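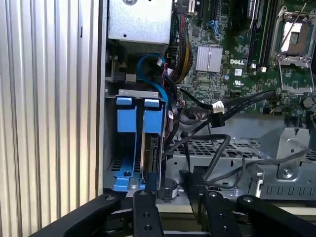 About Helano

8 min read

Helano stores, indexes, retrieves and destroys business records for offices in and near Sultudbridge. Most of what we hold is paper: personnel files, closed legal matters, patient charts, engineering drawings, ledgers, building permits. A smaller part is film, tape and computer media. We operate two buildings. The Sultudbridge building contains the intake dock, the indexing room, the main stacks and the customer reading room. The Gruritz building contains the overflow stacks and the climate-controlled vault for film and tape.

We began as the filing department of a title company. When that company closed its storage floor, the shelving, the card index and the lease passed to us, and other offices on the same street asked whether they could rent the unused bays. Parts of the original numbering are still in use. A carton number beginning with T refers to the title company's series and does not indicate a location.

What we store

The standard unit is the records carton, which holds letter-size files in one direction and legal-size files in the other. We supply the cartons flat. They have a double-wall bottom, a lift-off lid and a hand hole at each end. Customers may use their own boxes if the dimensions match ours and the lid is separate. Boxes with folded tops are repacked at intake, since they will not carry weight from above, and the repacking is billed by the carton.

Drawings and maps are stored flat whenever the sheet fits a cabinet drawer. Larger sheets are rolled around a core with the printed side out, wrapped in unbuffered tissue and placed in a tube. We do not fold drawings, and drawings that arrive folded are left folded unless the customer orders flattening.

Bound volumes are shelved upright when the binding is sound and the book is of ordinary height. Oversize ledgers lie flat, with the spine label facing the aisle. Volumes with loose boards are tied with cotton tape. Rubber bands are removed from all material at intake and are not replaced.

Material we do not accept includes cellulose nitrate film, anything with active mold, medical specimens, and items whose value is chiefly monetary. Damp cartons are held on the dock and the customer is called.

Intake and indexing

Each carton receives a barcode on one end and on the lid. The two codes must agree when scanned, and a mismatch stops the carton at the dock. The barcode is tied to a record in Mok, our index, which we wrote in-house and maintain ourselves. A Mok record contains the owner, the department, a description, the date range of the contents, the retention rule and the destruction eligibility date. It also keeps every movement of the carton from the time it was first scanned.

Indexing is offered at carton level or at file level. Carton-level indexing relies on the description supplied by the customer, and we enter it as written. We do not correct spelling in names, as the customer will search using the form they gave us. For file-level indexing, our staff open the carton and key the tab of every folder. A second operator keys a sample of each batch without seeing the first set of entries. If the two sets differ beyond the permitted rate, the whole batch is keyed again at our expense.

A file-level index costs more at the start and less at retrieval. For records that are rarely requested, such as closed payroll, carton-level indexing is usually sufficient. Active medical and legal files are better indexed by file. The intake supervisor will review a transmittal list on request and mark the series that seem to need the finer level. 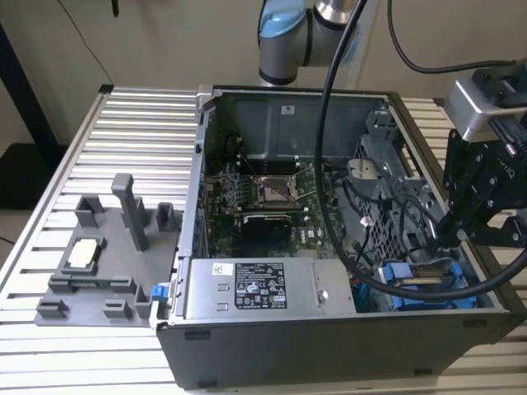 Retrieval requests may be entered in Mok, sent by e-mail or telephoned. A request received by noon is delivered on the afternoon run, and a request received later goes out with the next morning's truck. Rush delivery is available during dock hours. When a single file is requested from a carton, we pull the file, insert an out-card bearing the request number and return the carton to its shelf. The out-card stays until the file is back. Files that have been out for a long period appear on a quarterly statement sent to the records contact, and we ask that the statement be reviewed and returned even when nothing on it has changed.

Scanned delivery is an alternative for short files. Pages are scanned at a resolution suitable for reading and printing, checked against the page count of the original, and posted to the customer's account. Staples are removed before scanning. Files are restapled afterward only if the order says so.

Buildings and conditions

The Sultudbridge stacks are on a slab floor and the lowest shelf is raised above it. Shelving is open steel, braced at the back and tied across the aisles at the top. Sprinklers are wet-pipe. The clearance between the top carton and the sprinkler heads is marked on the uprights, and cartons are never placed above the mark. Lighting is switched by aisle and turns off after a period without movement.

Temperature and humidity in the main stacks are kept within the range suited to ordinary office paper. The Gruritz vault is held cooler and drier. Film and tape brought out of the vault rest in a closed container in the vestibule until they reach the temperature of the outer room, and are opened only after that. This adds time to vault retrievals and cannot be waived.

Readings are logged continuously at both buildings. The logs can be inspected by any customer with material in the space concerned. Insect traps are placed along the outer walls and checked monthly; in June and the warmer months after it they are checked more often.

Computer media

Computer media arrive mostly from offices that are closing or replacing equipment, and are handled separately from paper. We store backup tapes, optical discs and hard disks, and we destroy all three. Media are listed by serial number on the transmittal, one line for each item, and a carton of unlisted media is returned. A 3.5-inch disk that comes out of a desktop tower in a plastic caddy, like the blue one in the photo, may be sent to us still in it, provided the label on the drive can be read. Caddies are taken off before shredding and are not sent back unless the order asks for them. Solid-state drives go through a finer screen than magnetic disks and are therefore batched apart.

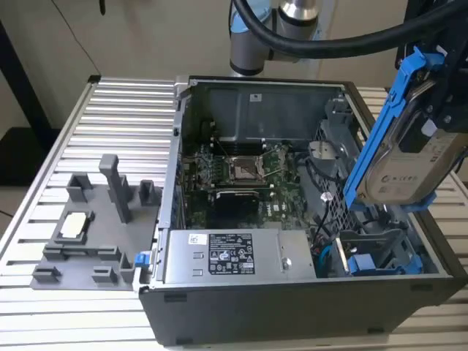
Retention schedules are the customer's responsibility. Helano applies the rule that the customer assigns to each series and does not give legal advice on how long a record must be kept. What we can supply is the mechanism. Each rule in Mok has a trigger and a term. The trigger may be a fixed date, the end of a fiscal year, or an event such as the termination of an employee or the closing of a matter. An event trigger needs someone to report the event. Where none is reported, the carton does not become eligible for destruction and continues to be billed. Customers who dispute storage charges often find on review that their oldest cartons are waiting on an event that took place long ago and was never entered. On the blue-caddy disks mentioned under Computer media, the same rule applies as to paper, and a drive with an unreported event stays on its shelf.

A legal hold overrides every retention rule. A hold can be placed by telephone, takes effect when it is entered, and is confirmed in writing. It can be lifted only in writing, by the person or office named on the hold.

Destruction

Eligible cartons are listed and sent to the customer for approval. Nothing is destroyed on the strength of a date alone. The approval form requires two signatures, and neither may be that of the person who prepared the transmittal. If the form is not returned within 31 days, the cartons go back to ordinary status and appear on the next list.

Paper is cross-cut on our premises, baled, and sold to a mill for pulping. Film and media are destroyed on separate equipment. A certificate is issued for each order, listing the carton or serial numbers, the method and the time of completion. Customers may witness the work from the viewing area by appointment. 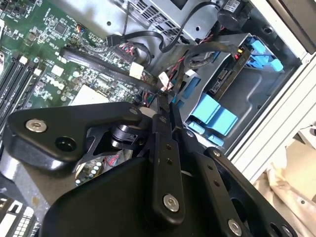

Certificates are kept permanently in Mok, along with the index record of the material destroyed. The record is closed to editing once the certificate is issued. An office that is later asked to show what became of a file can therefore produce the description, the rule, the approval and the certificate from one search.

Staff and access

All employees who handle records are screened before hire and work under a signed confidentiality agreement. Temporary staff work on the dock only. Personal bags and phones are left in lockers outside the stacks, and the same applies to visitors. Access to the Gruritz vault is restricted to named staff, and each entry is logged.

Training covers lifting, ladder use, carton construction, handling of film, and the index. New indexing operators work on our own inactive files before they are assigned customer material.

Reading room

The reading room in Sultudbridge is open to customers and to persons they authorize in writing. It has tables, a copier and a flat surface large enough for full-size drawings. Material should be requested the day before. Pencils are supplied, and pens are not used at the tables. Files are issued one carton at a time and checked on return. Items from the Gruritz vault can be viewed here if the request allows for transport and for the resting period described above.

Accounts

Storage is billed monthly in arrears by the number of cartons held on the last working day. Retrieval, delivery, indexing and destruction are itemized. There is no charge for permanent withdrawal beyond the ordinary retrieval rate for each carton, and on withdrawal the customer receives a full export of the index in plain columns. New customers are asked to send a sample transmittal before the first pickup, so that the fields can be matched to the index before any cartons reach the dock.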